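Friday, 10 p.m.

I swam 700 meters tonight! Back in June I was clinging to the wall at Funport after 50, gasping, and tonight I just kept turning around and going again. The water was lovely, the lane was mine for most of it, and somewhere past the halfway point my breathing finally settled into every third stroke and stayed there. I could have sung.

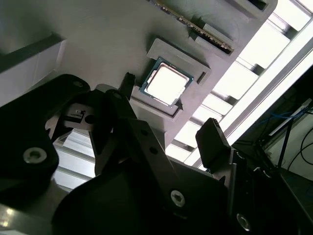

My sister thinks I should sign up for the lake crossing at Sterholm now, and says a pool swimmer only finds out what she can do once the lane line is gone. She did it two summers ago and still wears the cap. I said maybe. Then I looked up the entry page before I'd even dried my hair – 16 places left!

Shoulders sore, goggles leaking on the left side again. Had two bowls of noodles and could eat a third. Must get new goggles before the next swim.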